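Wondus hand gripper, two weeks in

Posted April 8, 2024

Short version: good grip, bad cable, buy it if you collect demos for small stuff. Long version below, typed between sessions so forgive the spelling.

Background. We train pick-and-place policies from human demos, hand-held, no arm in the loop until test time. Old rig was the Lucero. Fine on mugs and boxes. Hopeless on flat light things, sachets mostly, they'd spin in the jaws and the policy learned to spin them too. Wanted to know if better demos alone would fix it. Same network, same training recipe, new gripper.

Setup took 40 minutes, most of that calibration. Manual says 7 steps, step 3 is wrong (it has you zero the jaws before the pads go on, do it after). Collected 1385 demos across beds, blankets, a couch. Soft surfaces on purpose. Patterned ones too, the busier the better, becuase plain tables were making our numbers look nicer than they were.

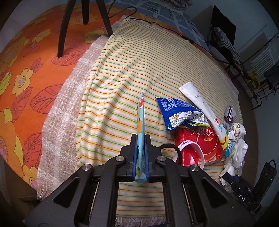
Light-blue stick packet held upright between the blue pads, striped blanket underneath.

Pads are the best part. They squash flat against a packet and hold it by the faces. Much less twist than with the Lucero. Thin foil is still annoying to get off the fabric in the first place, you end up pushing down and dragging a bit, and that drag shows up in the learned policy. Not sure yet if that's bad. Might be the right move for an arm as well.

Results. On our sachet test the old-rig policy got 7 out of 40. New-rig policy got 31. One seed, one arm, don't quote me. The misses were nearly all packets lying on top of each other, where it grabs two or goes in between them. More demos of piles helped a little, then stopped helping. Boxes and mugs no change at all, which I expected.

Also tried the Plomholm filtering trick, drop any demo where the jaw width jumps after contact. Threw out a good chunk of data and the policy came out slightly better. Worth the hour. Try it before you go collect more.

Gripes
- cable. stiff, tugs at the wrist on long reaches
- heavy after 3 hours or so
- Undale export tool crashes on long sessions, split them up
- spare pads sold seperately, come on

Four out of five. Would be higher with a softer cable. Running the second seed tonight, will update the numbers when it's done.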